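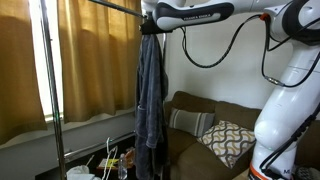

*The arm and the robe at the clothing rack, Household Handling course.*

## Gallery: Household Handling, spring project

On this page we collect pictures from the project part of our course. The students of the Nerkham evening program work in teams of 4, and every team gets one household task for the whole term. Our team got clothes. The work began in March and the final presentation is before the summer break.

The task sounds simple. The arm has to take a piece of clothing at a clothing rack, and it must not pull the rack over. We started with a thin shirt and later changed to the long robe, which is heavier and has long sleeves with wide cuffs. Lutz Nolte, our instructor, told us that soft things are more difficult than boxes, and after the first evening we agreed with him.

For the recordings we use a small program with the name Lelik. It was written by the students of the year before, and we only added a better way to sort the attempts. Until now we have saved 1,092 attempts, and 1,002 of them are good enough for training. The others have mostly a wrong start position or a missing file — we keep them in a separate folder and will look at them again in the report.

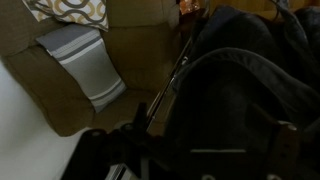

Most of our discussions in the last weeks were about the wrist camera. The team Gridon wanted to use only the side view, because it is easier for a person to understand. We prefer to use both. From the wrist the dark fabric can take the whole right half of the picture, and then only the couch with its striped pillow and a thin metal rod help you to know the direction. A person finds this view confusing at first. After some practice it is possible to read it quite fast, and we hope the trained model can do the same.

The next pictures will come when we begin with the second garment. If you want to join the course in the fall, please write to Lutz Nolte or leave your name on the list at the Timmermans room. Previous knowledge of programming is helpful but you do not need it for the first weeks.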